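Clastidari Games Club
Minutes of the May meeting, back room, 7.30 pm

1. Last month's minutes
Agreed, after the word "triumphant" was taken out of the report on the Pralado tournament. We came ninth.

2. Club library
The shared shelf now holds 300 games, 74 of them football games from years that have stopped mattering. A motion to sell these failed by one vote. Loans stay at two weeks. The member who has had Clorness since the autumn says they are nearly at the end, as they also said in January.

3. Game of the month
Navaratnam won the ballot. Its supporters praised the puzzles in the old house, where most evenings go on opening furniture in the hope of a key. The other side felt they could do this at home for free.

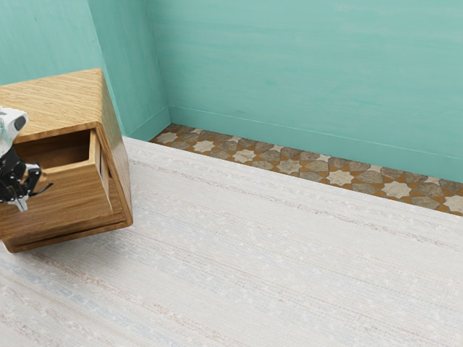 4. High scores
The pinball table record stands at 602, beating 583, which had lasted all winter. The former holder asked for it to be minuted that the left flipper sticks. So minuted.

5. Subscriptions
No change. Members paying in coins are asked to bring fewer of them.

6. Any other business
Headsets: please wipe them. A proposal for a retro night was welcomed warmly until it came to who would carry the televisions – held over to June.

Meeting closed 9.10 pm, or whenever the co-op match started.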